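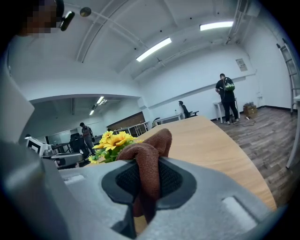

Sunflowers on or near the tabletop, with a bit of brown knit.

How to wash a hand-knitted jumper without felting it

I put off washing my wool jumpers for years, and I wish I'd started sooner, as it's a lovely job for a Tuesday evening with the radio on! You need a basin, a gentle wool wash (I use Reliso, but any no-rinse one will do), two big towels and somewhere flat to leave everything overnight.

Before you start, check the label from the yarn if you still have it. Superwash wool is quite forgiving. Plain wool like my old Witdale aran is fussier, and it's the one these steps are written for.

1. Fill the basin with cool water and swish in the wool wash first, so it's well mixed before the knitting goes anywhere near it.

2. Turn the jumper inside out and push it gently under. It'll float up at first like a grumpy cat – just keep pressing until the bubbles stop.

3. Leave it alone for 40 minutes. No rubbing, no swirling, however tempting. Brown and navy yarns often let out a bit of dye, and a little colour in the water is normal.

4. Tip the water away with one hand holding the jumper back. Scoop it up from underneath so the sleeves don't dangle, and squeeze. Never wring!

5. Lay it on a towel, roll the whole thing up like a Swiss roll and kneel on it. Swap to the second towel and do it again. You'll be amazed how much comes out.

6. Spread it flat and pat it into shape. My Rafferty cardigan should measure 55 cm from shoulder to hem, so I get the tape out and nudge it until it does (this bit is so satisfying).

Keep it away from radiators and turn it over in the morning. Thick cables can take 2 days to dry, thin lace much less.

A few extra bits

Scarves and cowls can be done exactly the same way, and you can fit several in one basin if the colours are close.

If a cuff has gone baggy, pinch the ribbing together while it's damp and let it dry like that.

For moths, I tuck a Grelura cedar block into each drawer and give it a quick sand every spring to bring the smell back.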